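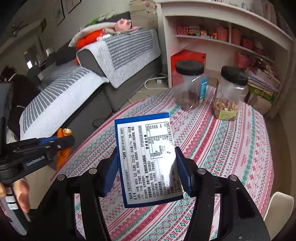 Guvus, the grocery import group, will put a plain-English sheet next to every imported snack it sells starting in September, and it would like fewer promises printed on the front of packs. The company has grown tired of words like "wholesome" and "light," which mean whatever the brand wants them to mean. The useful part is usually on the back. A Chinese pack panel, for instance, puts the ingredient list beside a boxed nutrition table, with values per 100 grams and NRV percentages such as 12% and 88%. A shopper who can't read Chinese gets little from the list, and a shopper who can may still wonder how much of the pack makes 100 grams.

Guvus looked at 187 snack products on its own shelves over the spring. Only 18 had a translated label that the company's buyers were willing to call complete. The rest had stickers that left out ingredients, covered the storage notes or changed the serving size without saying so.

"I've sat through a lot of meetings where someone tells me that customers don't read labels," said Auður Hedegaard, head of buying at Guvus. "Then you look at the sticker and it's in type the size of a sesame seed. I'm not sure we've ever really tested the claim."

The new sheets will list every ingredient in the order the maker gives it, along with values per 100 grams and per pack. They will carry no stars, traffic lights or health scores. Guvus tried a scoring system from Testiner last year and dropped it after two versions of the same cracker came back with different grades.

The first sheets will cover 200 products, including the Akham and Ruiz-Ortega ranges. Guvus expects to reach over 1,000 in time – though Hedegaard declined to give a date. "We've all read that kind of press release," she said.

The company makes no claim that the sheets will change what people eat. Suppliers who want to correct a translation can write to the Guvus buying office. Copies of the sheets will be free at the checkout.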